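Storkside Technical Program
Materials and Surfaces, Unit 4: Surface Wear in Sheet Coverings
Notes prepared by Kaan Öztürkmen

4.1 Terms

Wear is the loss or displacement of material from a surface under relative motion. Soiling is the addition of foreign material. The two are often confused in inspection reports and should be recorded in separate columns. A scuff may be either one, depending on whether the mark remains after cleaning.

4.2 Abrasion test

Specimens are clamped flat and rubbed under constant load for 1000 cycles. Mass is taken before and after. For the Claltex sheet used in the June lab, the starting mass was 106 g. Report mass loss in milligrams and state the abrasive grade.
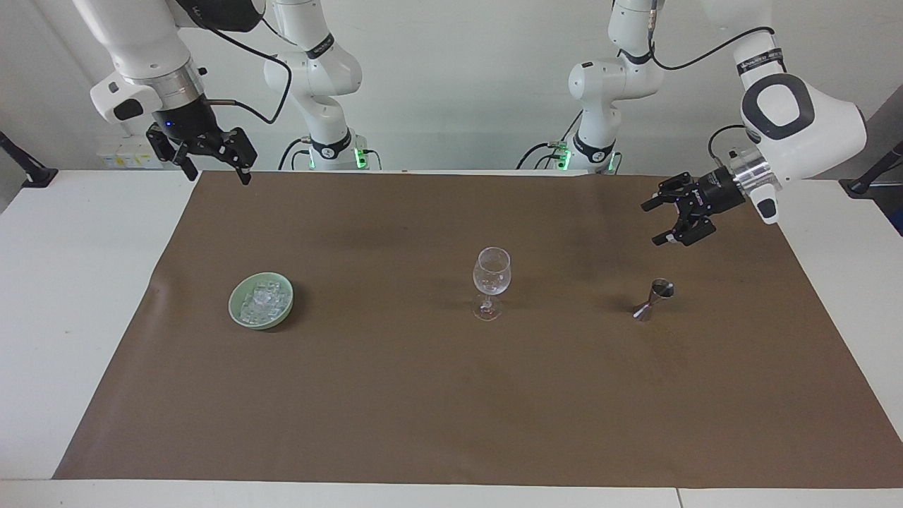

Mass loss alone does not predict appearance. A matte surface may lose very little material and still change visibly, as the high points of the texture are flattened and reflect more light. This is called burnishing. Gloss readings should be taken at a fixed angle, at five points per specimen.

4.3 Recording marks

Record each mark by type (scuff, streak, smear), direction, and gloss relative to the surrounding area. Use low-angle light. Do not clean the specimen until the first record is complete.
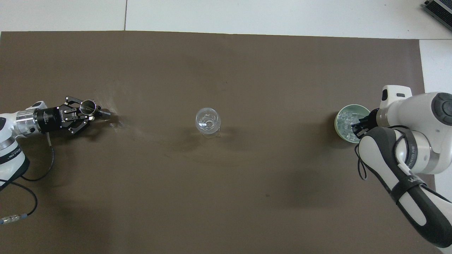
Figure 4.2. Matte brown mat with faint scuffs and streaks; glossier smear beside the left gripper.

4.4 Problems

1. A specimen loses 40 mg in the test of 4.2. Express the loss per cycle.
2. Explain why gloss may rise while mass stays nearly constant.

Reading: Cuevas handout, section on burnishing.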